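App says it can guess your age from your punctuation

August 22, 2021

Put a period at the end of a one-word text and you are probably over 40. That, more or less, is the pitch from Clelter, a startup that says its software can work out a person's age group from the way they punctuate short messages.

The company claims its system picked the right age group 89 percent of the time in a test it ran in June. It looks at 11 habits, among them trailing dots, double spaces, missing capitals and how often a writer doubles up on exclamation points. Clelter wants to sell the tool to online stores and dating services.

The number sounds impressive until you look at how it was reached. The test covered 500 people, all of them users of Dronari, a chat app that skews heavily toward students. If most of the people in your sample are 18 to 24, a program that guesses "18 to 24" every single time will do quite well too. Clelter has not said how its software compares with that kind of lazy guess.
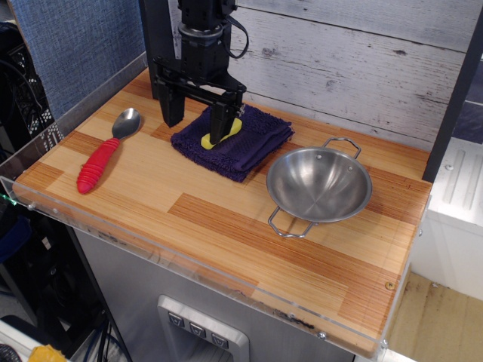

There is also the matter of the phone itself. Most keyboards add capitals and apostrophes on their own, and plenty of them drop in a period when you hit the space bar twice. A teenager with autocorrect switched on may look a lot like her father. Clelter says it "adjusts for keyboard effects" but gives no details of how.

The idea behind the product is not silly. Language researchers have long known that age leaves marks on how people write, and anyone who has received a text full of dots from an older relative has noticed the same thing. Spotting a pattern across a crowd is a much easier job than making a call about one stranger from a handful of messages, though, and the second job is the one Clelter is charging for.

A rival firm, Plamar, tried something similar with emoji and sorted its users into 9 age bands. It later cut that to three and no longer publishes accuracy figures.

Clelter says a full report is coming, with a larger group of writers. It has not given a date, and it would not say whether outsiders will be allowed to check the data.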